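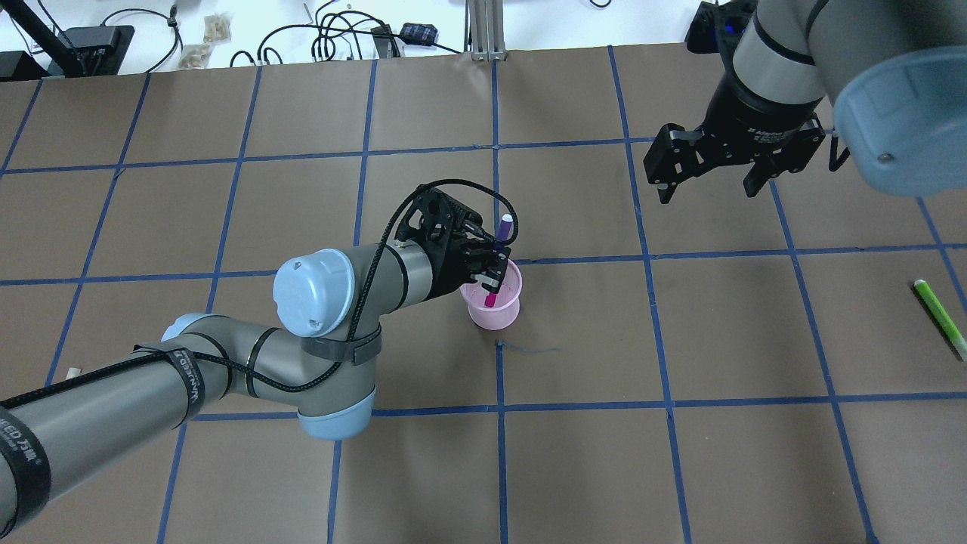 Home | Papers | Authors | Contact

3.2 Where the pens end up

Nowicki claims that a marked-out desk keeps itself tidy. We doubt it. Of the 55 desks visited in March, only 7 had every pen in a cup – and two of those had no grid at all. 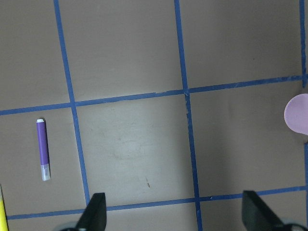

Figure 2. Blue tape grid on a tan-beige surface, with faint scuffs.

Tape lines divide a surface well enough, but they say nothing about which square a highlighter belongs in.

Print this page | E-mail this page

© Gurach Papers | Back to top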